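Print this thread | E-mail this thread

May - posted by @stodevdale_acoustics
Reading time: 4 min

1/ A thread on reverberation time in small rooms, for people who have been told to "add some foam" and would like to know what the foam is supposed to do.

2/ Reverberation time, RT60, is the time it takes a sound to drop by 60 dB after the source stops. For speech in a small meeting room you want it well under a second. For a home studio, lower again. A bare room with hard walls will miss both targets.

3/ The usual estimate is Sabine's formula. In metric units: RT60 = 0.161 x V / A. V is the room volume in cubic meters. A is the total absorption, which you get by multiplying each surface area by its absorption coefficient and adding the results.

4/ Coefficients run from 0 (reflects everything) to 1 (absorbs everything). You will sometimes see values above 1 in product sheets. That is an edge effect of the lab method. Cap them at 1 for your own math.

5/ Coefficients depend on frequency. A thin carpet does plenty at 4 kHz and next to nothing at 125 Hz. One number for "absorption" tells you very little unless you know which band it came from.

6/ Worked case. The rehearsal room at Sullness has a volume of 33 cubic meters. Painted walls, painted ceiling, vinyl floor. At 500 Hz I had total absorption at 2 square meters before anyone walks in.

7/ 0.161 x 33 / 2 = 2.66 seconds. That is a stairwell. Measured came out lower, as it normally does, because the door leaks, the gear soaks up a little, and Sabine is not at its best in a small hard room.

8/ Large flat surfaces are the first thing to look at. Smooth painted board reflects mid and high frequencies almost completely. It does absorb some bass, since the panel can flex over the cavity behind it, and people forget to include that.

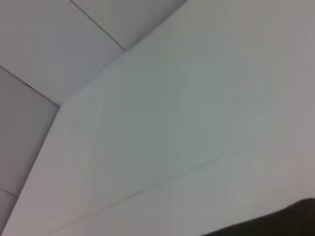
Smooth pale surface with a faint seam. Very little absorption in the speech bands.

9/ Two parallel surfaces like that give you flutter echo, the zippy ringing you hear after a hand clap. RT60 does not capture flutter. A room can have a decent number and still ring.

10/ Clap test: stand midway between the two walls, clap once, listen. Turn 90 degrees and repeat. Then do floor to ceiling. If one direction buzzes, treat one surface of that pair. You don't need both.

11/ Now the foam. One-inch foam glued flat to a wall works from the upper mids up. Cover the room in it and you get a space that is dull on top and boomy underneath. Most "treated" bedrooms I get called to are in this state.

12/ For a porous absorber to work lower down, it needs depth. The rule of thumb is a quarter wavelength from the wall to the front face for full effect. At 300 Hz the wavelength is 1.14 m, so a quarter is a bit over 28 cm.

13/ That depth does not have to be solid material. A 10 cm panel with a 10 cm air gap behind it beats the same panel mounted flush, for the price of longer brackets. I will keep repeating this until people stop gluing things to walls.

14/ At Sullness we used the Sunico mineral fiber boards in fabric frames, spaced off the wall, plus a cloud hung over the drum position. Total for boards, timber, fabric and hardware came to $380. Labor not included, as the band did it.

15/ Placement order, if money is short:
- first reflection points beside the listener
- cloud overhead
- rear wall
- corners, as thick as you can stand

16/ Some will put corners first. For mixing, fair enough - bass buildup is the thing that wrecks your decisions. For speech and rehearsal I'd take the side walls and the ceiling.

17/ Absorption is not isolation. Nothing in this thread will stop your neighbor hearing the kick drum. Isolation takes mass, airtight seals and decoupling, and it costs a good deal more. Separate thread, maybe.

18/ For measuring: a sweep, a cheap omni mic and free software will do. Take several positions and average. Don't trust the 63 Hz band in a small room, the field is nowhere near diffuse down there and the decay you read is mostly one or two modes.

19/ Someone asked about the Tudose calculator. It's fine. It uses Sabine throughout, so once your average coefficient goes above 0.2 or so, switch to Eyring. Sabine reads long in rooms with heavy treatment.

20/ Also check what you typed for volume. I have been sent results in which the user entered feet and the tool expected meters. If your closet has the decay of a cathedral, start there.

21/ Spreadsheet with the octave band coefficients goes up Wednesday. Corrections welcome, with a source please.

Print this thread | E-mail this thread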